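Around the Workroom at Treltetport

Gallery

This gallery was put together in June by Aishwarya Pisharody, after the move from the old Condard building was finished. It is for members who haven't been in yet and want to know what the new workroom is like before they book a bench.

The room is on the ground floor at the Oltness end, past the bike racks. It opens at 8:30 a.m. and the last booking ends at 6 p.m. Benches are booked by the half day through the front desk. If you have a large job on, ask for two benches side by side and we'll try to fit you in.

The workstations have a white panel at the back, so small parts are easier to find and the light is more even. The uprights and rails are aluminium, and fittings can be clamped on without drilling. Please don't drill the rails.

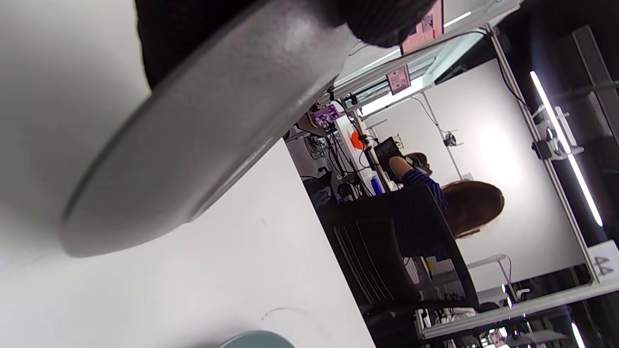 Lighting was the main complaint at Condard, where the tubes were all on the ceiling and you worked in your own shadow. We asked for tube lights at the workstations this time and it has made a big difference to the colour of everything on the bench. Switch them off at the wall when you leave.

The tabletops are white and they mark easily. Use a cutting mat for knives and a tray for anything oily. A damp cloth gets most things off, but scratches are there to stay.

Office chairs with mesh backs are provided. Adjust the height to suit yourself and push the chair in when you're done. If a castor is loose, turn the chair to face the wall and leave a note at the desk.

Paper labels can go on the frames. Use the tape from the desk drawer, as the stronger kind leaves glue behind. Labels with no name or job number are taken down at the end of the month.

Cables should hang clear of the work area. Spare ties are in the Venkataraman cabinet beside the door, in bags of 500. Take what you need for the job and put the bag back.

Bench bookings for next month are open now. The storage lockers, all 17 of them, are taken, and there is a waiting list at the desk.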